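We use cookies to make this site work. Accept all | Manage settings

Old computers at Macaraeg – what happens to them?
Student project report. Charito Lumanlan, Dexter Villanueva. Tutor: Erlinda Lagman

Why we did it
Dexter's mum had two dead PCs in the loft and didn't know where to take them. Neither did we. So we asked people in Macaraeg what they do with theirs.

Survey
85 households, paper forms, handed out on Thursday after school. 74 came back, better than we expected. Most common answer was "in a cupboard". Main worry was old photos and bank stuff still on the drive. A few didnt know the tip takes them at all. 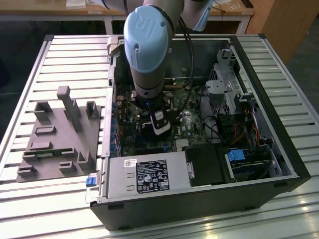 What's inside
Mostly steel, plastic, copper, and the green motherboard. Boards are the part worth sorting out by themselves, small amounts of gold in the contacts. Edgardo Espiritu at Prumasden (the scrap yard) said cases are easy to sell, mixed plastic is a pain. We forgot to ask about cables.

One thing we looked at was the processor socket. With the chip out you can see the contact area, copper-coloured on this Dell, with a metal bracket and lever round it.

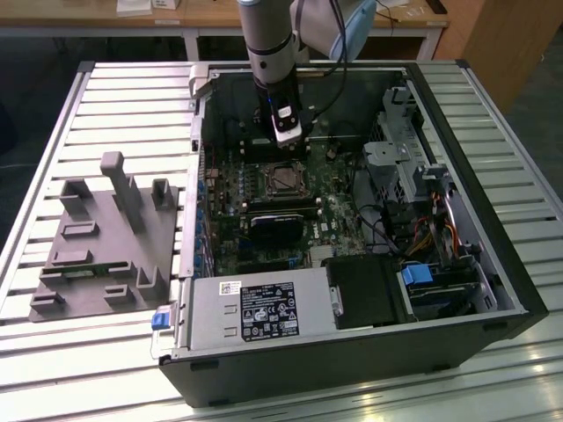
Problems
Form too long – question six got skipped alot. No flats included, only houses. Would do both diffrently.

Next
Collection day in October if the school says yes. Posters half done.

Related
Jundano school garden report
Bus times survey
Where does our paper go?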